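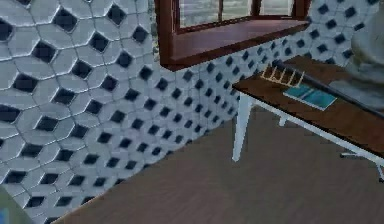

Mock-up of the wall: pale grey-blue tiles, dark navy diamonds, brown wood floor

Grout, small gaps and the point of no return
Home > Tiling and Flooring > Patterned tiles

tesow_terrace wrote:
Evening all! I've wanted a proper patterned wall ever since I stayed in a guest house in Jaltgate where the whole hallway was done in little diamonds and I spent half the weekend staring at it with a cup of tea going cold. We've finally got the plaster sorted and I am beside myself.

Two things I can't settle. First, do I go for a pale grout to blend with the tiles or a navy one to match the diamonds? Second, is it mad to run a pattern like this floor to ceiling, or should I stop at shoulder height and paint the rest? Budget is two thousand, tiles and adhesive included, and I'm doing the work myself.

mortarandpestle wrote:
Oh, I love that! Go pale. With navy grout every joint becomes a line and the diamonds lose their punch. I did a dark grout in our downstairs loo and it looked like graph paper.

Floor to ceiling, every time. A half-height wall needs a trim, and then you're into choosing trims, and that was three weeks of my life.

Quillfeather wrote:
Disagree on the ceiling thing, sorry. A pattern that busy needs somewhere to rest. Shoulder height, a plain pencil trim, then a warm white above. You'd also save a good chunk of that budget.

Agree on pale grout though.

mortarandpestle wrote:
It only looks busy if the contrast is high all over. Grey-blue is about as calm as tiles get. We'll have to agree to differ, Quill!

P_Tzanetos wrote:
Hello, Polyxeni Tzanetos here, I fitted tiles for a living before my knees had other ideas. Lovely choice. A few things from the floor end of the job:

Dry lay at least two square metres before you mix anything. Five and six sided shapes creep. You can be a hair out at the start and a finger's width out by the corner.

Don't start in the corner. Find the middle of the long wall, drop a plumb line and work outwards, and check the diamonds on the diagonal as you go – your eye picks up a wobble there long before it sees one along the rows.

Raised edges like those in your picture are a pig to grout. Use a soft float, small patches, and wipe sooner than you think you need to.

tesow_terrace wrote:
Polyxeni, thank you, this is gold. I was absolutely going to start in the corner.

Does the pattern have to match where the two walls meet?

P_Tzanetos wrote:
It should look as if it carries on round. Cut the last tile on the long wall and use the offcut to start the return, then silicone in the joint, not grout. Grout in an inside corner will crack by May.

grekudar_dave wrote:
Bit of a wet blanket but has anyone priced these? I got a quote from Chrysikopoulos for something similar and it came to 152 a square metre before delivery. Two grand won't go far on a long wall at that.

Quillfeather wrote:
Shoulder height, then :)

mortarandpestle wrote:
Or sheets! Plenty of places do this sort of thing on mesh backing for a lot less. You lose a bit of the handmade feel but the spacing is done for you.

P_Tzanetos wrote:
Mesh is fine if you stagger the sheets. Butt them up in a neat grid and you'll see every join once the light comes in from the side. And order over what you measure, all from one batch, because blues and greys are terrible for shade drift.

tesow_terrace wrote:
Right, I've measured again and had a long talk with my other half. Pale grout decided. Height still being argued over, and Dave, that price has given the shoulder height camp a strong lead in this house.

Sample sheets ordered. I'll prop them up against the skirting and look at them morning and evening before I commit. So excited!

grekudar_dave wrote:
Good plan. Look at them with the lamps on as well, ours went quite green after dark.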